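6 min read

Search this site Search Go

Wanted: people who stock shelves, to help us choose our next equipment

Illine runs the grocery shops in Vimthorpe and Hullell, and this year we have money set aside for shelf-handling robots. Before we sign anything with Meléndez or any other supplier, we'd love to hear from the folks who do this work every day (yes, night crews too!).

We're looking for 10 people to join our buying panel through the end of August. You'll come in for 2 sessions, the first on a Saturday, and go over quotes with us: grippers, spare fingertips, service plans, training hours, and all the little costs that creep in after the big one. You don't need a technical background, just a good feel for packages, shelf heights and what a busy aisle is like.

We pay $70 a session, and lunch is on us. To put your name in, leave a note at the service desk in either shop with your usual shift and the best time to call. We start calling back at 10 in the morning, so please don't worry if you miss us, we'll gladly try again.

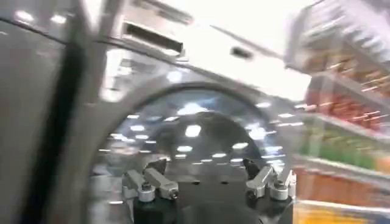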